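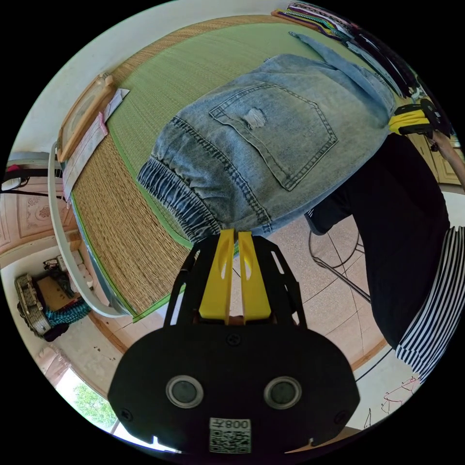 2/ Jeans first bc they're the worst. Light blue pair, elastic cuffs, ripped by the back pocket. Rip stays, I like the rip. Fold one leg over the other, smooth the pocket flat, then up in half. The cuffs bunch no matter what so I quit fighting them.

3/ Doing all of this on the straw mat btw. Green middle, tan edge, lives on the bed in laundry season (so, always). Stuff slides around on a bare sheet and I lose my mind. Mat = flat = done faster. Got it at the Faltham market ages ago, best thing I own probly.

4/ Someone asked why not a table. No table. Bed is the table.

5/ Pile so far at the side of the mat: purple, green, a stripy one. No system. I tried sorting by color in March and it lasted 2 loads.

6/ Things that are NOT getting folded today: socks. Socks go in the drawer as they are and they can sort it out amongst themselves

7/ Teal knit thing is still in the wicker basket on the floor. Needs a hand wash and I'm not in a hand wash mood. It can wait, it has cardboard for company.

8/ Ok towels. Quick bc I have to leave at 3 and I'm nowhere near. Halves, halves again, stop when it's squarish. The fluffy ones won't take a third fold, they just spring open and look at you
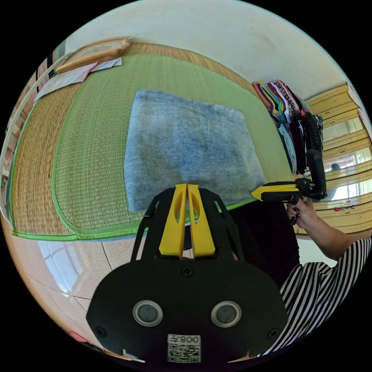
Skindside
small-flat housekeeping, mostly laundry

9/ Light blue one, folded, flat, fine. Corners don't have to match. I used to redo them till they did — waste of an evening.

10/ Towels don't go on the clothes pile. Ever. They're heavy and everything under gets creased. Seperate stack, bottom shelf.

11/ Somebody replied that the Eichhorn shelf dividers fix this. Maybe! I have the Pratiser ones and they fall over if you breathe near them. Wouldn't buy again, sorry Pratiser

12/ Also no fabric softener on towels, been off it 3 months. Mine dry me better without. Not arguing in the replies today, did that last time, 100 notifications about vinegar

13/ Pile check: pink and orange in there too, plus the black and white patterned stuff. Wobbly. Gonna split it before I carry it — learned that on the stairs

14/ Left to do: pillowcases, one fitted sheet. The fitted sheet gets rolled in a ball and goes at the back of the cupboard. If you can fold one good for you, post it somewhere I can't see

15/ ok gotta go, rest tonight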